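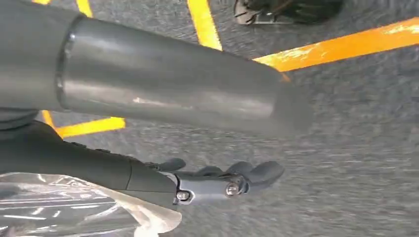 Abro hilo sobre mudarse a un piso con bajantes viejas, que llevo cuatro meses viviendo en uno y ya tengo opiniones. Lo primero que aprendes es que el ruido del agua tiene horario. A las siete, el vecino de arriba. A las once y media, alguien que friega con una rabia tremenda. Yo antes oía "tubo" y pensaba en una cosa gris, lisa, con su collarín más ancho en un extremo, y ya está, a otra cosa. Pues ahora distingo de oído una ducha de una lavadora.

Iñaki Aranda — 24/01/2025

2/ El casero me dijo que el edificio era "tranquilo". Tranquilo es, gente majísima. Lo que pasa es que la bajante va por detrás del cabecero de mi cama y el tabique es una galleta.

3/ Probé primero con tapones. Mal. Oyes menos a los vecinos pero muchísimo más tu propia respiración, y a las tres de la mañana eso da bastante yuyu.

4/ Luego moví la cama. 110 centímetros hacia la ventana, que es todo lo que da el cuarto antes de comerte el radiador. Mejoró, no voy a decir que no, pero ahora para abrir el armario tengo que subirme al colchón.

5/ Pedí presupuesto para forrar la bajante por dentro del falso pilar. Los de Stindeo me pedían 300 euros, pintura aparte. Los de Varnberg todavía no me han contestado — si me leéis, sigo aquí, ¿eh?

6/ Annelies Prins, que vive en el segundo y lleva toda la vida en el edificio, me dejó entrar a ver su apaño: librería de pared a pared, llena hasta arriba. Le salió por 56 euros de segunda mano y dice que duerme de maravilla. Me enseñó también una humedad del 98 con muchísimo cariño.

7/ Así que el sábado me voy a por estanterías. Necesito libros gordos. Acepto enciclopedias, novelones rusos, guías de teléfono, lo que tengáis por casa y os dé pena tirar.

8/ Y si alguien ha puesto lana mineral por su cuenta, que me cuente si se arrepiente, porque el casero dice que le da igual mientras no toque el baño.

Vida doméstica · Hilos
4 respuestas · 56 me gusta · Compartir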